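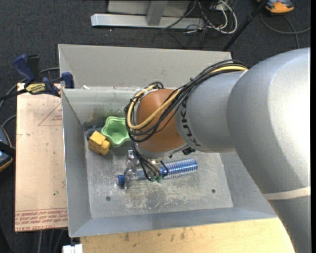

Le bac gris et ce qui traîne au fond : l'étoile vert clair, la pièce jaune, le ressort bleu

Munda39
Bonjour à tous ! Je me lance dans le tri des petits jouets (il était temps) et je sèche sur le bac en métal. L'étoile, je dirais un gobelet à empiler, ou alors un moule à sable ? Et la pièce jaune avec son bouton rond, vous la mettez avec les constructions ?

Clustura
Gobelet pour moi, on en a une série du même genre à la maison. La jaune, direct avec les constructions, sans hésiter.

nata_h
Pas d'accord pour l'étoile – creuse au milieu comme ça, je pencherais pour le moule. Chez nous ça file dans le sac de plage et ça ressort en août.

Munda39
Bon, un partout, me voilà bien avancée ! Et le ressort bleu, ça se range où ?

Clustura
Poubelle. Un ressort tout seul, ça ne sert à rien.

nata_h
Mais non, malheureux ! Mon fils en ferait descendre un dans l'escalier pendant des heures. Garde aussi le petit capuchon bleu juste à côté, ça va peut-être sur autre chose.

gowda_358
Moi c'est le bac qui me plaît, avec ses bords inclinés on doit attraper les petites pièces facilement. Par contre le fond est bien marqué, et il y a des trous : gare aux perles !

Munda39
Pas de perles, promis. Je garde le ressort, et l'étoile va avec les gobelets en attendant (désolée Nataša). Reste le morceau de plastique transparent, si quelqu'un a une idée ?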